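Wire Shelves and Baskets: Gallery

Small shelf units for kitchen counters, pantry tops and break room tables, from the Sotance workshop on Postach Lane. We make them in wire mesh, in black and in white, and we sell the baskets that go with them. Most of the units in this gallery were ordered by people who had run out of counter space and didn't want to drill into a wall.

Mareike Rieger does the bending and welding. Hildegard Hamann runs the shop and takes the orders, so she is the one who will answer if you call.

The standard unit arrives assembled. You can put it on any flat surface that can take the weight. The feet have rubber caps, and spare caps are in a small bag taped to the underside. If you lose them, any hardware store will have something close.

Black is the color we sell most of. It shows dust more than white does, and a dry paintbrush gets into the mesh better than a cloth. For grease, use warm water with a drop of dish soap and dry the wire afterward. Don't put the unit in the dishwasher.

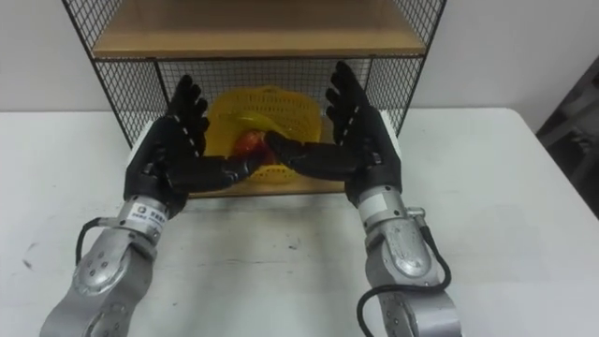 Plastic baskets are the easiest choice for fruit. They lift out, they rinse clean in the sink, and a soft apple or peach won't stain them the way it stains a woven one. Yellow is easy to spot against black wire. Keep the fruit in a single layer if you can, and take out anything bruised before it reaches the rest.

Bananas do better outside the basket. A hook for them can be added to either side of the unit, but order it with the shelf so that Mareike can weld it on before the finish is applied.

Onions and potatoes should go on separate levels, with the potatoes at the bottom where there is less light. One customer keeps hers in paper bags with the tops rolled down, and that works fine on mesh.

Mugs are fine on the shelves, but small espresso cups tend to catch a foot in the wire. We sell a thin liner, the Climivex mat, that gives them a flat surface. Trim it with kitchen scissors. It comes in gray only.

The Thiele is our largest tabletop unit, 86 centimeters wide, with 4 shelves. Measure your counter first, and measure up to the cabinets too if you have them. Returns on this size are at the buyer's cost, and shipping it back is not cheap.

Orders usually leave the workshop within 6 working days. In November it takes longer. Units in other widths can be made if you send a sketch with the measurements written on it. We need the depth as well as the width, and people often leave it out.

Extra baskets are sold in packs of 2. Please tell us which unit you have so we send the size that fits.

Contact | Copyright Sotance, all rights reserved | Back to top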